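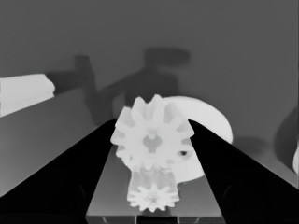 Simulation d'assemblage : une roue dentée claire entre les deux doigts noirs d'une pince.

Les machines savent-elles monter un engrenage ?

La question revient chaque fois que nous parlons d'automatisation dans cette lettre, et la réponse dépend beaucoup de l'atelier auquel on pense. Sur une chaîne qui sort la même pièce toute l'année, le problème est réglé depuis longtemps : la pièce arrive toujours au même endroit, dans le même sens, et le bras répète son geste. Dans un petit atelier de réparation, où l'on ouvre le matin un réducteur et l'après-midi un treuil, on en est encore loin.

C'est ce second cas qui intéresse l'équipe de Wen-hsiung Lai, chez Arken. Elle travaille depuis le mois d'avril sur un exercice volontairement modeste : prendre une roue dentée, l'amener au-dessus de son arbre, la descendre et la faire engrener avec sa voisine. Un apprenti le fait en quelques secondes, souvent sans regarder, en tournant un peu la roue du bout des doigts jusqu'à ce que les dents tombent en place.

Pour la machine, la difficulté est justement dans ce petit mouvement de rotation. La prise elle-même fonctionne assez bien. Les ennuis commencent quand le jeu entre l'alésage et l'arbre devient faible : la roue se met de travers, elle coince, et le bras doit décider s'il faut pousser, reculer ou pivoter. Pousser est presque toujours le mauvais choix. Une bonne part du travail consiste donc à lui apprendre à relâcher l'effort au bon moment.

L'entraînement se fait d'abord en simulation. Le programme, que l'équipe appelle Skelodow, rejoue le montage en changeant chaque fois la position de départ, l'éclairage ou le frottement. Une série compte 1 000 essais et tourne pendant la nuit. Le comportement retenu est ensuite essayé sur un vrai banc, à vitesse réduite. Lors de la dernière campagne, 143 montages ont été tentés sur ce banc, et plus de 50 ont demandé une intervention humaine – le plus souvent pour redresser une roue bloquée à mi-course.

Wafula Mohamedi, chef d'atelier chez Trostura, a suivi deux journées d'essais. Son avis est mesuré. « Pour la mise en place des pièces, je pourrais lui confier un poste dès maintenant, à condition de rester à côté, dit-il. Pour un réducteur usé, avec des dents marquées et de la vieille graisse, non. » Il relève aussi que le changement de série reste long : 25 minutes de réglage pour passer à une roue d'un autre diamètre, alors que ses mécaniciens changent simplement de bac.

Le coût entre également en ligne de compte. Un bras et sa pince se louent, mais il faut ajouter le support, les protections et quelqu'un capable de reprendre le programme quand une référence change. Trostura a fait le calcul pour ses petites séries et n'a pas donné suite cette année. L'entreprise garde en revanche l'idée pour un poste de tri des pignons neufs, où les pièces sont propres et les tolérances plus larges.

Du côté d'Arken, la prochaine étape porte sur le toucher. Des capteurs d'effort seront montés sur la pince du banc, avec l'espoir de détecter le coincement avant qu'il ne s'installe. Wen-hsiung Lai ne donne pas de date pour une version utilisable en atelier. Les adhérents qui souhaitent proposer des pièces pour les essais peuvent écrire à la rédaction, qui transmettra – de préférence des roues à denture droite, dégraissées, avec l'arbre correspondant.

À lire aussi
Plier le linge : où en sont les bras à deux mains
Visseuse automatique Chien, retour après six mois d'usage
Vider un lave-vaisselle, un problème de vision
Louer un bras robotisé : les questions à poser avant de signer

Dernière mise à jour : 16 h 40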